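# Sorting bins, March 6, 2024

Okay, so I finally started on the odds and ends! Charmaine has been after me since last June, and she's right, you can't find a thing on those shelves anymore.

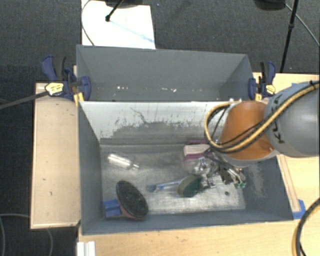 My plan is pretty simple (Mali would say too simple). Everything gets dumped in a gray bin first, and then I sort by what I'd grab it for: brushes with brushes, bottles with bottles, and the weird stuff wherever it fits. I've got 227 things on the list so far and I'm on page 5 of it.

**First favorite:** the big oval brush, or brushy thing, with the black speckled face and the reddish-pink edge. It takes up way more room than you'd think.

**Runner-up:** the bright blue ridged block in the corner next to it. Haf wants it kept with the brushes and I say no, but we're still arguing.

**Bottle pile:** the clear one on its side goes here. Thomas is bringing over a taller bin for these, hopefully one with a lid.

More once I get through the Fiore box, which weighs a ton.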